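**Ticket 231 – Dornetti video installation, Gallery 9**
Status: open

The Warkholm Gallery reports that the left channel of the two-screen work falls behind the right after some 200 loops. The sound remains in step with the right screen.
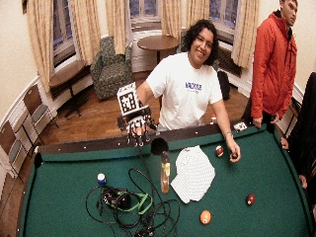

Both Viltby players were restarted on Wednesday and the sync cable was replaced. The delay returned by 16:00 – the artist's studio has been asked for a fresh master file. Visser will supply a spare player.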